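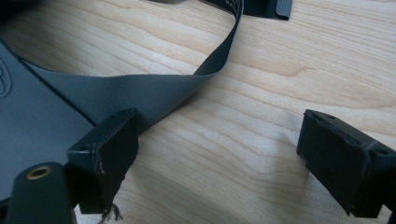

So I've spent most of August living with two handheld grippers, and I finally have opinions. If you read my last post you know I'd been saving up for the Jilletti, and then the Sekska kit came up secondhand for $215 and I bought that too, because apparently I can't be trusted with a checking account.

Quick recap for anyone new. A handheld gripper is the kind you hold yourself, with a camera looking down over the fingers. You do the task by hand, the rig records it, and later you try to get an arm to copy what you did. My arm is a small Katano that lives on the other end of the bench and has spent this whole month under a towel. Poor thing!

The Sekska first. It's stiff. The trigger has a long dead patch before anything moves, and by the end of an evening my index finger was done. But once it closes, it closes straight, and the fingers meet flat every single time. I could pick up a washer with it. I could pick up a postage stamp with it, if I sneaked up on it from the corner.

The Jilletti is so much nicer to hold (the grip is shaped like something a person would hold, what a concept) and the trigger is light as anything. The trouble is the fingers. They toe in a little when you squeeze hard, so the tips touch before the rest does, and anything thin and flat wants to pivot out. I shimmed one side with card and that got me most of the way. I'd love to hear from anyone who's fixed it properly.

My favorite test right now is straps and ribbon cables. Everybody starts with blocks and cups, me included, and both grippers are great at blocks and cups. Then you put a wide flat strap on the table and it's a different hobby. It lies flat at one end and stands up on edge at the other, and where you grab it decides what the rest of it does. Pinch it where it's flat and your fingertips scrape the table. Go for the part that stands up and it's easy, except now it twists as you pull.

I did 14 tries with each gripper, same strap, same bench, and dropped it 4 times with the Jilletti. The Sekska didn't drop it once, though I was sweating by the end and I did knock the strap around quite a bit before I got hold of it. I don't know how you score that. I wrote "messy" in the notebook next to most of them.

On the camera side, there's less in it than I expected. Pale wood is a pretty kind background for dark fingertips, you get a nice clear outline, but a dark strap right behind a dark fingertip is another story. The edges run together and I have to squint at my own footage to tell which is which. I've been thinking about wrapping the tips in something bright. Orange tape? Nail polish? I tried a Ledesma lens on the Sekska for a couple of evenings too, and it goes wider, so you see more of the bench, but everything in the middle gets small and I went back to the old one.

I'm up to 1,160 clips now between the two grippers, and I've started throwing out the ones where I dithered for ages before grabbing. My first training run had the arm hovering over a cup like it was choosing a melon, and I'm pretty sure it learned that from me.

If you're only getting one, and your hands are okay, I'd go for the Sekska. If your hands are bad, or you're mostly doing chunky stuff like mugs and boxes, get the Jilletti and cut yourself some shims. I'm keeping both for now. Next up is getting the towel off the Katano and seeing what it makes of the strap clips, and I need to order more trigger springs before then.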